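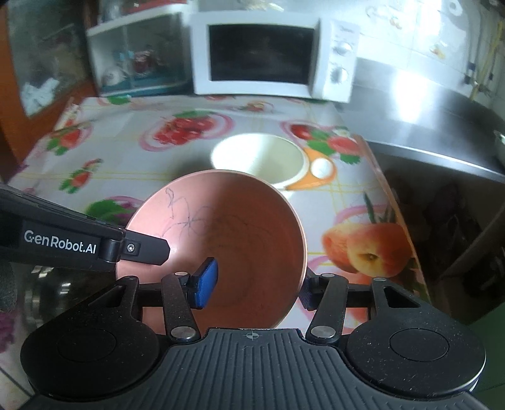
From: Gladys Mohamedi
To: Pritildale Households and Kitchens list
Date: 12/2/19
Subject: Re: Care of metal bowls and printed oilcloth in shared kitchens

Dear members,

I am replying on behalf of the Pritildale office to the enquiry from the Mimudton house, which is quoted in full at the foot of this message. Several other houses have written privately on similar points and it seemed sensible to answer them together.

1. Copper-coloured bowls

The inventory lists a number of shallow bowls as "copper". Members are asked not to rely on that word. The bowls were acquired over many years and from different sources. Some may be solid copper, some are likely to be plated and others may simply be coloured. The office does not hold purchase records for the older pieces and cannot say from a written description which is which.

Until a bowl has been identified, please treat it as unlined and unsuitable for acidic food. This includes tomatoes, vinegar dressings, citrus, rhubarb and any cut fruit left standing. Bread, wrapped items, whole nuts in the shell and whole fruit may be served from such a bowl without difficulty. Fruit salad should go into glazed ceramic or glass.

Fine dark scratches on the inside of a bowl are commonly reported. On a solid bowl they are a matter of appearance only. On a plated or coated bowl they may mean that the surface has been broken, and that bowl should be withdrawn from food use until it has been looked at. Please do not try to polish scratches out. One house did so last July with a scouring powder and removed a good deal more of the finish than was intended.

For ordinary washing:

Use warm water, a little washing-up liquid and a soft cloth.
Rinse and dry by hand at once. Bowls left to drain will spot.
Do not put them in the dishwasher, including on a short programme.
Do not use steel wool, green scouring pads or cream cleaner.
Do not stack metal bowls directly inside one another, or inside ceramic ones. A folded tea towel between them is sufficient.

The last point is the one most often overlooked. Metal marks on white glaze are usually grey and are frequently mistaken for cracks. They will generally come away with a paste of bicarbonate of soda and water, rubbed gently and rinsed well. If a mark can be felt with a fingernail after cleaning, it should be treated as a crack and the bowl set aside.

2. Oilcloth

The Mimudton house asks whether the glossy strawberry and peach cloth may be kept on the table during cooking. It may, with certain limits. The cloth is intended to be wiped and will put up with flour, dough and most spills. It will not put up with heat. Pans, baking trays and full teapots must stand on a trivet or a board, and a metal bowl which has just been filled with hot water counts as a pan for this purpose.

Knives must not be used directly on the cloth. Cuts are hard to see in a busy fruit print and are normally found only when water has been getting through to the table top for some time. When the cloth is taken up for the monthly clean, please turn it over and look at the back.

Berry juice, turmeric, beetroot and ballpoint ink should be wiped off immediately. On pale areas, a faint stain may be treated with diluted washing-up liquid left on for ten minutes. Bleach and solvent cleaners dull the gloss permanently. The cloth should be stored rolled with the printed side outwards, never folded.

Replacement lengths are held at the Bandara store. At the last stock check there were 285 metres across all patterns. Houses may request up to 3 metres a year without further approval. We cannot guarantee the same fruit pattern, and requests to match an existing cloth exactly will delay the order.

3. Small plastic items

Plastic lids, measuring scoops and similar pieces account for the greater part of all unidentified items returned to us. Of the 1,954 items sent to the Bandara store in the past year, 634 were loose plastic pieces which could not be matched to anything. Please do not send them. If a lid or scoop has been separated from its container, keep it in one marked box in the kitchen for two months, and after that dispose of it locally.

Plastic items should be kept clear of the hob and should not be left in metal bowls which are being warmed for dough.

4. Reporting

A bowl which needs to be identified should be entered on the kitchen sheet with its diameter, its weight and a note of whether a magnet is attracted to it. The magnet test will not settle the matter alone, but it does help us to sort the enquiries. Please do not post bowls to Pritildale unless asked. The Grurkovlow house has kindly agreed to receive items for inspection and will give each one a numbered tag. Tags should stay on until the item has been signed back in.

The kitchen guidance sheet will be amended to reflect sections 1 and 2. Until the new sheet is issued, this message may be printed and kept with the existing one. Questions of general interest should be sent to the list. Questions about a particular order should go to the Bandara store directly, quoting the house name and the order number.

Yours faithfully,

Gladys Mohamedi
Household Supplies
Pritildale

----- Original message -----
From: Mimudton House
To: Pritildale Households and Kitchens list
Subject: Care of metal bowls and printed oilcloth in shared kitchens

> Dear all,
>
> We should be grateful for guidance on the following.
>
> Our kitchen has a shallow copper-pink bowl, which residents have been using for fruit and, on occasion, for mixing salad. The inside has some thin dark scratches. Is it safe to continue, and may the scratches be polished?
>
> We have also been asked whether the printed oilcloth (the one with strawberries and peaches) should be removed before cooking. The present sheet says only that tables should be "suitably protected", and residents have understood this in different ways.
>
> Lastly, there are several plastic lids and scoops for which we can find no container. Should these be returned to Bandara with the next box?
>
> With thanks,
>
> Kitchen Secretary
> Mimudton House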